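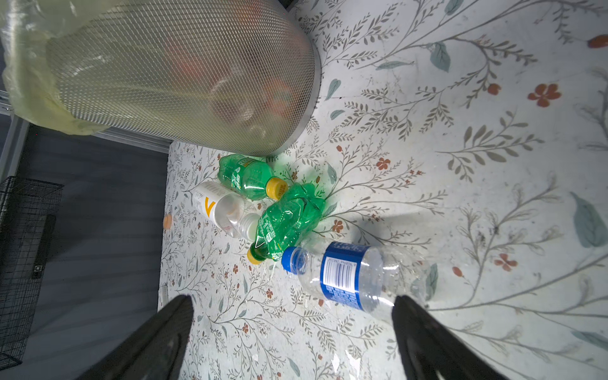
The Vakdale cell is a small robot workstation for practising the sorting of household waste. It was first put together by Jacobus Ngubane and Heidrun Bachmann, and has been looked after since January 2019 by Andri Sutter, who also wrote most of its setup notes.

Setting up begins with the table covering, a flowered one chosen because a plain white top had made the job rather too easy. Empty drinks bottles are then laid out near a wire-mesh bin lined with a plastic bag, and it is quite all right (encouraged, even!) for some of them to be crushed, as clear plastic and dented green plastic ask rather different things of a two-fingered gripper. The arm is run through 3 slow trial grasps before any proper work starts.

The fingers are wiped down with a damp cloth after every 100 picks, sticky drink residue being the commonest cause of a bottle hanging on when it ought to drop. The wrist camera's lens gets a dry cloth only. At pick 2918 the left finger was found to be closing late, and Sutter traced the fault to a worn screw in its mount, which was swapped for a slightly longer one from Zavuvow. The camera bracket must be checked again after any such repair.

A second cell, at Sæther, follows the same notes but uses a deeper bin.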